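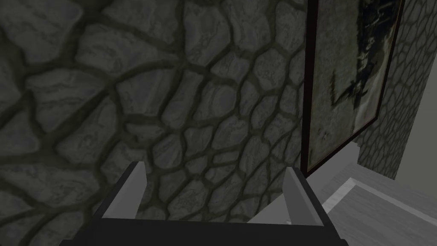 3 min read

About Waven

Waven writes house rules for robot arms, and then tries to break them. We started with one rule on a sheet of paper (open the fingers before you move toward anything you don't plan to touch) and we now keep a rulebook that other teams borrow, mark up and send back to us. We love it when they send it back!

Most of our work happens in simulation. We build rooms, put a gripper in them and look at what it does close to things it should leave alone. Stone walls are a favorite of ours, and so are framed paintings, because a rule that sounds fine in an empty room can fall apart fast beside an uneven surface or something hanging at an odd angle. A simulated wall can be run into as often as we like, and we do run into it. Our rulebook has been through 1,088 logged trials so far, and the log is open to every team we work with, failed runs included.

How we got going

Fedir Pasichnyk founded Waven after years of setting up arms in workshops where every shift had its own idea of what "too close" meant. One person stopped the arm at a hand's width, the next let it brush the shelf. Fedir wrote down what he thought everybody meant, passed it around and got back a page full of arguments. Those arguments became our first draft, and a couple of them are still going.

We are a team of eight now. Two of us build rooms, and the rest write, test and teach.

What is in the rulebook

The rulebook is called Hnatiuk, and it has 20 rules. We keep it at 20 on purpose - if a new one goes in, an old one gets merged or dropped. A few that visitors ask about most:

Rule 1. Fingers open and empty before any approach to a wall, a frame or a corner.

Rule 4. State the stopping distance in writing before the run. If you change it halfway through, that is a new run.

Rule 7. Treat anything you can see only part of as bigger than it looks.

Rule 11. Check the floor line. Steps, ledges and baseboards count as obstacles even when the arm is working well above them.

Rule 16. Write down near misses the same day, in plain words, with the name of the room.

Each rule comes with a short note on where it came from and who disagreed with it. Rule 7 has the longest note by far, and it's a great read if you like that sort of thing (we do).

How we test

Every rule gets tried in at least two rooms that look nothing alike. The person who wrote the rule doesn't get to pick the rooms. We test approaches straight on and at a slant, under dim light and bright light, and with the view of the target partly blocked. Then somebody from outside the team reads the log and tells us what we meant to say.

A simulated pass is a first step for us. Before a rule goes to teams with real arms it also gets a slow walk-through on the bench, at low speed, with a person at the stop button the whole time. Hnatiuk does not replace the safety standards that apply to your machine or your workplace, and we'll say so in every class. Read those first, then come and talk to us about the small daily habits that sit on top of them.

Who we work with

Altard has used our rules in its training shop from the second draft on, and its instructors wrote most of Rule 16. Drorkberg runs our rooms on its own setup and sends us the odd result we can't repeat, which always makes for a lively afternoon. We also teach a short class for school robotics clubs every July, and the students find holes in our wording faster than anyone else.

Want to take part?

Ask us for the current rulebook and the blank log sheet. Use them, change what doesn't fit your shop, and let us know what you changed. If you build rooms of your own, we would really like to see them - the more awkward the corners, the better.

Page last updated August 26, 2023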